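I came back to quilting in July after a long break, and my hands had forgotten nearly everything. The Whitlock pattern I picked has 826 little pieces in it. What was I thinking?! 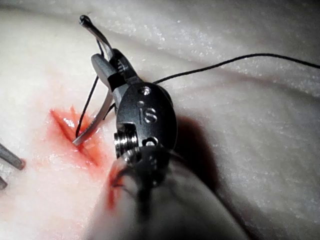 Curved needle and black thread

Our club meets at 7 p.m. and we mostly talk and eat, but I did get 13 blocks pieced over the summer (and unpicked 3 of them, because I'd sewn the triangles in upside down). I switched to Tomel thread halfway through and I like it a lot better, it doesn't fuzz up when I'm going slow.

The hand stitching is what I love most, though. I do roughly 30 minutes before bed with the radio on and my shoulders finally come down from around my ears.
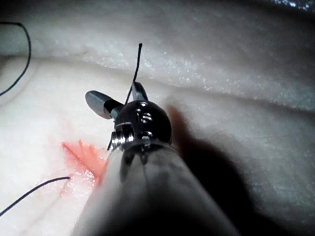 Close-up of the instrument wrist.

Next up is the border, and I still can't choose between the navy and that mustard print I bought in Atell. I've got both of them draped over the couch right now and I change my mind every time I walk past. Leaning mustard!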